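Student Robotics Project: Bottle Handling Station
Safety and Inspection Checklist with Comments

Project team: Flokorik
Location: Odholm Technical School, Automation Laboratory
Inspection period: February 2022
Inspected by: Liis Jaunzems, laboratory supervisor

This checklist is to be completed before students are cleared to run the arm without a supervisor at the controls. Items marked REPEAT must be inspected again before clearance is given.
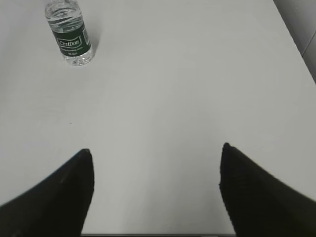
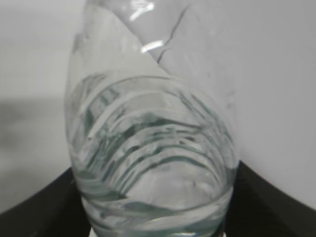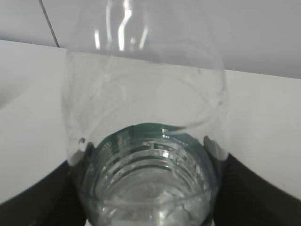

Wrist camera views, bottle handling station. First view: gripper open, labeled bottle standing on the table.

SECTION A. WORK AREA

A1. Table surface clear of tools, cables and personal items.
PASS. Team members are reminded that notebooks and phones are kept on the side bench during a run.

A2. Table surface clean.
PASS WITH COMMENT. A small dark speck is visible on the white top in the first view. The surface is to be wiped down at the start of each session, and the wipe-down entered in the log.

A3. Floor boundary marked and unobstructed.
PASS. Tape on the door side is lifting at one corner. Replace before the next session.

A4. Liquids kept away from the controller and power supply.
REPEAT. The controller sits on the lower shelf without a cover. Žukauskas has supplied a drip cover, which must be fitted before any bottle containing water is lifted.

SECTION B. ARM AND GRIPPER

B1. Emergency stop tested from both operator positions.
PASS. Both buttons stopped the arm. The reset procedure was carried out by two students in turn, without prompting.

B2. Speed limit set in software and confirmed by the supervisor.
PASS. Limit set at 100 millimeters per second for all practice runs. Students may not change this value.

B3. Gripper fingers secure, with no looseness at the mounting screws.
PASS. Check again after every 300 grip cycles. The cycle count is to be written in the log by hand at the close of each session.

B4. Finger surfaces free of cracks, tears and residue.
PASS WITH COMMENT. Slight wear on one finger. No action at present.

B5. Gripping force suited to thin plastic.
REPEAT. The team has one force setting for every bottle. A full bottle and an empty one do not respond in the same way, and separate settings are required. Values are to be agreed with the supervisor and recorded on the station card.

B6. Wrist camera cable tied back and clear of the joints.
PASS.

SECTION C. TEST OBJECTS

C1. Only approved objects in use.
PASS. Plastic water bottles are approved for this project. Glass containers of any kind are not permitted.

C2. Bottles free of damage that could lead to a leak.
PASS WITH COMMENT. The second view shows a jagged crease in the upper part of a bottle with water in it. Creased bottles are to be checked by hand for leaks before use and discarded if there is any doubt.

C3. Caps fitted on all bottles containing water.
REPEAT. The written procedure does not mention caps. Add this as a separate step before the start command.

C4. Neck grips performed with empty bottles only.
REPEAT. In the third view the fingers hold a clear bottle at the neck, with the threads toward the bottom of the picture. This grip is restricted to empty bottles until item B5 is closed. The restriction is to be posted at the station.

C5. Absorbent towels within reach of the operator.
PASS.

SECTION D. PEOPLE AND PROCEDURE

D1. Safety glasses worn by all persons inside the boundary.
PASS.

D2. One operator and one observer assigned for each run.
PASS WITH COMMENT. Roles were clear but not written down. Use the sign-in sheet.

D3. Hands outside the arm's reach whenever motor power is on.
PASS WITH COMMENT. One student reached in to straighten a bottle while the program was paused. A paused program is not a safe state. Motor power must be switched off before any object is moved by hand.

D4. Sessions limited to 15 runs before a rest period.
PASS.

RESULT

Conditional clearance. The Flokorik team may continue under direct supervision. Unsupervised operation will be considered when items A4, B5, C3 and C4 have been inspected again and passed. Requests for a second inspection are made through the laboratory office, using form Wuva, with the current log attached.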